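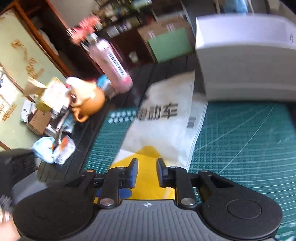

Le tapis de découpe, que l'on appelle aussi plaque de coupe ou, dans les ateliers de loisirs créatifs, tapis auto-cicatrisant, est une surface souple que l'on pose sur une table pour la protéger des lames et pour guider la main de celui qui coupe. Il a commencé sa carrière chez les maquettistes et les couturières, avant de gagner peu à peu les bureaux, les chambres d'étudiants et les tables de cuisine, où il sert à bien d'autres choses qu'à couper. On y étale volontiers ce que l'on vient de rapporter à la maison, par exemple un sachet en plastique blanc et jaune à gros caractères chinois noirs, posé bien à plat sur le quadrillage blanc d'un tapis bleu-vert, et l'on profite alors des lignes pour plier droit ou ranger d'équerre.

Matière et fabrication

Les modèles courants sont faits de PVC, souvent en plusieurs couches, avec un cœur un peu plus ferme que les deux faces. Le mot « auto-cicatrisant » fait parfois sourire, et il faut bien avouer qu'il promet beaucoup : la matière ne se répare pas au sens propre, elle s'écarte au passage de la lame puis se resserre, si bien que la trace d'une coupe légère devient presque invisible. Une entaille profonde, en revanche, reste. Le vert, sous toutes ses nuances, demeure la teinte la plus répandue, sans doute parce qu'il repose les yeux et que le papier blanc s'y détache bien.

Quadrillage et repères

La face imprimée porte en général une grille régulière, complétée par des diagonales pour les angles usuels, 60 degrés notamment, que les amateurs de patchwork apprécient tant pour leurs hexagones et leurs losanges. Certains fabricants ajoutent dans un coin des figures de taille décroissante, bien commodes pour tracer un petit gabarit sans sortir le compas. Le modèle Ruvuvia de la maison Baumgart, long de 80 centimètres, est resté cher aux habitués pour la finesse de son tracé ; le Tivow, plus modeste, se glisse sans peine dans un cartable et pèse environ 700 grammes.

Place dans la pièce

Un tapis de découpe vit rarement seul, et c'est ce qui fait une partie de son charme !

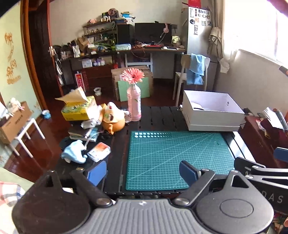

Autour de lui s'installent les mouchoirs, les cahiers, une fleur si l'on a la chance d'en avoir une, un jouet que personne n'a le cœur de ranger, et toutes ces petites choses qui font qu'une table de travail est aussi une table où l'on vit. Dans son manuel Le Bureau habité, Miloslav Murín conseille de laisser au tapis le milieu du plateau et de repousser le reste vers les bords, en gardant la lumière de la fenêtre du côté opposé à la main qui coupe. Sur une table à lattes, il rend un service de plus, celui d'offrir un appui continu à la feuille, que les rainures marqueraient sous la pointe d'un crayon.

Entretien

Un chiffon humide et une goutte de savon doux suffisent d'ordinaire. La chaleur est le grand ennemi de l'objet : une tasse brûlante, un fer à repasser, ou simplement un après-midi de juillet derrière une vitre, et voilà le tapis qui gondole, souvent pour de bon. On le range à plat, jamais roulé, et on le tourne de temps en temps afin que les lames ne passent pas toujours au même endroit. Les fibres de feutrine prises dans les entailles partent assez bien avec une gomme blanche.

Voir aussi : cutter rotatif, règle de coupe, sous-main, boîte de rangement Cosley.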